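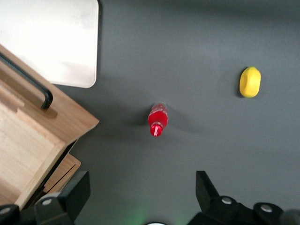
Seit April schiebe ich das Thema Schreibtischkram vor mir her, und jetzt war es so weit. Ich hatte einfach keine Lust mehr, jeden Morgen erst mal zwei Haufen von links nach rechts zu schieben, bevor ich überhaupt eine Tasse abstellen kann. Also alles runter und dann nur das zurück, was wirklich einen Platz verdient. Das kleine Schubladending aus hellem Holz war gleich wieder dabei, das mit dem schwarzen Bügelgriff, ich mag den Griff so gern! Dass es schräg auf der Platte liegt, macht mich zwar leicht nervös (ich bin Team rechter Winkel), aber Hauptsache, es ist da. Und das dunkle Grau der Tischplatte finde ich immer noch richtig schön, vor allem mit viel freier Fläche drumherum. Das hatte ich komplett vergessen, weil ich die Platte monatelang kaum gesehen habe.

Zur Vorgeschichte: Das Schubladenteil habe ich von Adaeze. Sie ist umgezogen und hat vorher gefühlt ihre halbe Wohnung verschenkt, und ich bin mit einer Kiste nach Hause gegangen, obwohl ich eigentlich nur beim Tragen helfen wollte. Kennt ihr das? Man sagt dreimal »Nein danke, ich hab selber genug« und sitzt dann doch in der Straßenbahn mit einem Karton auf dem Schoß. Im Karton waren außerdem ein Kerzenständer, eine Lampe ohne Schirm und ein Stapel Untersetzer. Die Lampe ist schon weitergezogen, die Untersetzer benutze ich täglich, und der Kerzenständer steht im Flur und wartet auf eine Entscheidung. Der wartet da wahrscheinlich noch an Weihnachten.

Am Anfang war das Holz ziemlich stumpf. Ich habe es ganz leicht angeschliffen, immer mit der Maserung, mit feinem Papier, und danach nur einmal mit einem trockenen Tuch drüber. Eigentlich wollte ich es noch ölen. Jeanine meinte aber, ich soll bloß die Finger davon lassen, bei ihr sei das helle Holz danach so gelb geworden wie alte Zeitung. Also kein Öl. Die Schublade hat anfangs furchtbar gehakt, und da hilft der alte Trick mit der Kerze wirklich: einmal mit einem Stummel über die Laufflächen reiben, ein paarmal auf und zu, fertig. Das hat meine Oma schon so gemacht, und ich habe mich gefreut wie ein Kind, als es bei mir auch geklappt hat.

Was kommt jetzt rein? Darüber habe ich länger nachgedacht, als ich zugeben möchte. Der erste Versuch war »alles Kleine«, und das war natürlich Quatsch, weil nach einer Woche Büroklammern, Kaugummi, ein Schlüssel unbekannter Herkunft und drei leere Kulis drin lagen. Jetzt gilt: nur Sachen, die ich beim Schreiben brauche. Bleistifte, Spitzer, Radiergummi, Briefmarken. Die Ladekabel wohnen in einem Beutel an der Stuhllehne, was nicht schön aussieht, aber prima funktioniert. Marcus hat sich darüber lustig gemacht und gefragt, ob ich mit dem Stuhl verreisen will. Haha. Dafür sucht er bei sich zu Hause ständig sein Kabel, ich sag ja nur.

Überhaupt, Marcus und seine Ordnungssysteme! Er hat mir ernsthaft diesen Einsatz von Platport empfohlen, mit lauter verstellbaren Fächern, und ich habe ihn sogar bestellt. Ging zurück. Er war für meine Schublade zu hoch, da hätte ich vorher mal messen können (habe ich nicht, ich messe nie, ich schätze, und ich schätze schlecht). Stattdessen habe ich aus einer alten Teeschachtel Trennwände geschnitten. Sieht ein bisschen nach Grundschule aus, hält aber erstaunlich gut, und wenn es mir in zwei Monaten nicht mehr gefällt, mache ich eben neue.

Schwieriger waren die Sachen, die man »nur kurz« auf den Tisch stellt. Bei mir sind das Fläschchen, Döschen, Handcreme, irgendwas Buntes aus der Küche, das keiner vermisst. So was vermehrt sich über Nacht. Ich habe mir angewöhnt, abends vor dem Zähneputzen einmal an den Tisch zu gehen und alles mitzunehmen, was in ein anderes Zimmer gehört. Das klappt an guten Tagen. An schlechten mache ich die Tür zu und gehe ins Bett.

Ach ja, und die Papiere! Beim Ausmisten sind mir mehr als 530 alte Zettel, Quittungen und Briefe untergekommen. Die Zahl kenne ich nur, weil Ekene zu Besuch war, sich gelangweilt hat und beim Schreddern laut mitgezählt hat, bis der Schredder eine Pause wollte. Darunter war die Anleitung für einen Wecker, den ich seit dem Studium nicht mehr besitze, und eine Geburtstagskarte von Amarachi, die ich nie beantwortet habe. Habe ich jetzt nachgeholt, mit ordentlich Verspätung und einer langen Entschuldigung, und sie hat sofort angerufen. Wir haben den halben Abend telefoniert, und aufgeräumt habe ich an dem Tag dann nichts mehr.

Als Nächstes ist das Regal daneben dran. Da trau ich mich aber erst ran, wenn es nicht mehr so warm ist. Falls jemand von euch einen guten Trick für durchgebogene Regalböden hat, schreibt mir den bitte in die Kommentare, ich habe nämlich keine Lust, das ganze Ding abzubauen. Und wer einen Kerzenständer braucht: einfach melden, ich bringe ihn auch vorbei!

Zuletzt im Blog
Der Flur und ich, eine schwierige Beziehung
Rhabarberkuchen nach Jeanine (ohne Streusel, leider)
Was in meinen Umzugskartons immer noch drin ist
32 Knöpfe und kein passender dabei
Kerzenreste verwerten, zweiter Versuch
Flohmarkt im April: meine Ausbeute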